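2019년 8월 7일, 날씨 맑고 몹시 더움

오늘은 하루 종일 시간 동기화 문제를 붙들고 있었다. Moradi의 궤적 추정 모듈이 왼쪽과 오른쪽 그리퍼의 자세를 따로따로 잘 뽑아 주는데, 둘을 한 좌표계에 올려놓기만 하면 오른손이 살짝 뒤처져서 따라온다. 처음에는 마커 보정값이 틀어진 줄 알고 아침 내내 그쪽만 들여다보았다. 점심을 먹고 와서 로그를 나란히 펼쳐 놓고 보니 보정은 멀쩡했고, 오른쪽 영상 스트림의 타임스탬프가 31밀리초씩 늦게 찍히고 있었다. 허탈하면서도 어찌나 반갑던지!

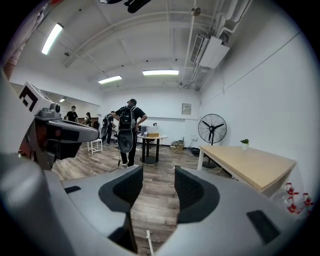
그리퍼 쪽 카메라에서 본 작업실. 왼쪽에 마커 블록을 얹은 다른 그리퍼가 보인다.

지텐드라(Jitendra Vishwakarma) 씨에게 이야기했더니, Cemus 드라이버가 버퍼를 비우는 순서를 한번 의심해 보라고 한다. 늘 그렇듯 목소리도 높이지 않고 차근차근 설명해 주는데, 듣고 있으면 나까지 마음이 느긋해진다(고마운 사람이다). 말대로 수신 시각 대신 노출 시각을 쓰도록 고치고, 프레임 사이는 보간으로 메우게 했다. 코드로는 몇 줄 안 되는데 테스트를 돌리고 또 돌리느라 오후가 다 갔다.

마커 인식도 조금 손봤다. 그리퍼가 비스듬히 기울면 사각형 꼭짓점이 흔들려서 자세가 툭툭 튀던 것을, 직전 프레임의 예측값과 너무 동떨어진 해는 버리도록 했다. 2281번 프레임에서 늘 뒤집히던 손목이 이제는 얌전하다. 이 번호는 아마 한동안 잊지 못할 것 같다.

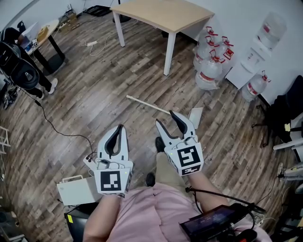
마지막 수정: 저녁 먹고 나서, 오타 몇 군데 고침

앉아서 두 그리퍼를 앞으로 내밀면 양쪽 마커가 머리 쪽 카메라에 한꺼번에 들어온다. 두 손의 상대 위치를 맞춰 보기에는 이 자세만큼 편한 것이 없다. 계획기에는 손 사이 거리가 제일 중요한 입력이라, 여기서 어긋나면 뒤에서 아무리 애를 써도 소용이 없다.

남은 일은 7번 기록을 새 설정으로 다시 처리하는 것, 그리고 Ornville 쪽에 바뀐 파일 형식을 알려 주는 것. 메일은 반쯤 써 두었는데 졸려서 문장이 자꾸 꼬인다. 내일 아침에 커피 한 잔 마시고 마저 써서 보내야겠다.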